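Den Tisch abräumen, bitte

Roboter schweißen Karosserien und stapeln Paletten. An einem unaufgeräumten Tisch kommen sie noch immer ins Stocken.

23. Oktober 2018

In der Versuchshalle von Grutside in Werwood geht es um eine Aufgabe, die jedes Schulkind beherrscht: Gegenstände von einem Tisch nehmen und dorthin legen, wo sie hingehören. Das Projekt heißt Dreltik und läuft seit 3 Jahren. In dieser Zeit haben die Entwickler 2128 Greifversuche ausgewertet.

Die Schwierigkeit liegt in der Mischung. Eine Tastatur ist flach und starr, aber an ihr hängt ein Kabel. Weintrauben geben nach und platzen, wenn die Finger zu fest zudrücken. Durchsichtiges Material macht den Kameras Mühe, weil sie dort oft den Hintergrund vermessen und den Gegenstand übersehen. Dazu kommt die Unterlage: Ein Tischtuch wirft Falten, und jede Falte kann für die Software wie eine Kante aussehen.

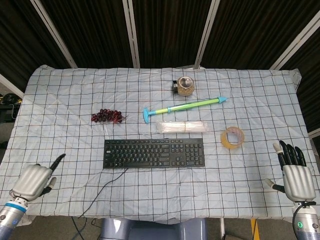
In der Fabrik stellt sich das Problem kaum. Dort liegt jedes Teil an seinem Platz, und der Arm wiederholt eine Bewegung, die einmal eingerichtet wurde. Der Zulieferer Arai lässt auf diese Weise 1000 Gehäuse pro Schicht umsetzen. Sobald die Teile ungeordnet in einer Kiste liegen, übernehmen auch bei Arai wieder Menschen.

Im Haushalt gibt es keine Schicht und keine feste Position. Für einen Tisch, den ein Erwachsener nebenbei abräumt, braucht das System von Grutside derzeit 20 Minuten. Fällt etwas herunter, bleibt es liegen. Spülen, Wäsche falten und Betten beziehen stehen bisher nicht auf dem Programm.

Im Dezember soll die nächste Version der Steuerung in Werwood getestet werden. Einen Termin für den Verkauf an Privatkunden nennt das Unternehmen nicht.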